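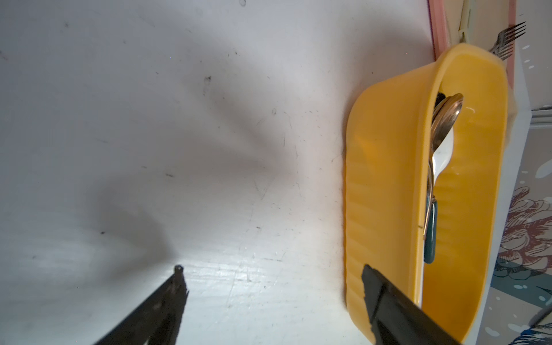

The main activity of this reporting period was the open day of the Skumari project, held on Wed 4 June in our workshop in Pindemside. As agreed in the work plan, we showed the public one household task from start to end, and we let them see it at the same table where we do our daily work. The task was table clearing. The arm has a gripper with two black fingers, and it worked with a yellow oval tub that has spoons in it, both metal and plastic, and with a metal fork. We chose ordinary kitchen things on purpose. In our application we wrote that the demonstration must be understood without a technical introduction, and most visitors knew what the arm was supposed to do before we began to explain.

Attendance. We planned for 100 visitors and nearly 200 came. The largest part were families from the neighborhood, then students of the two technical schools, and a smaller group from care homes in the district. The room was too full between eleven and one o'clock. During this time we asked people to wait in the corridor, where we had put the posters, but the posters were not enough to keep the children occupied.

Demonstration. We made 16 public runs. In each run the arm had to take hold of the tub at its rim, move it to a marked position, and then pick up one utensil and put it inside. In eight runs everything was completed without our help. In the other runs an operator had to stop the arm or correct the position of an object by hand. The most frequent difficulty was the fork, as it is flat and the fingers came down on the table beside it. Moving the tub gave us less trouble than we had in April, when it often turned in the grip. We believe that the improvement comes from the new finger pads paid from the equipment line of this grant, but we have not yet made a proper comparison and we do not want to claim it in the final report without one.

Questions from visitors. Many people asked about the speed, which they found slow. We explained that we limit the speed when the public is in the room. The visitors from the care homes asked if the arm can handle wet dishes and how loud it is. We had no good answer to the first question. We have now added wet objects to the test list for the next period.

Cooperation with Giltance. The company lent us the safety barrier and sent one technician for the whole day, at no cost to the project. They would like to repeat the event in their own hall next year. We have told them that we must first discuss it with you.

Budget. The costs of the open day stayed inside the planned amount. We spent more than expected on printing and less on catering. The invoice from Dubey for the transport of the chairs has not arrived, and it will appear in the next statement.

Open points. We ask for your agreement to move the remaining part of the catering money to the purchase of a second set of finger pads. The present set already shows wear at the edges. If you agree, we can order it before the summer break, and the tests with wet objects can start as soon as it is delivered. The form for the budget change is attached to this report, together with the list of the 16 runs.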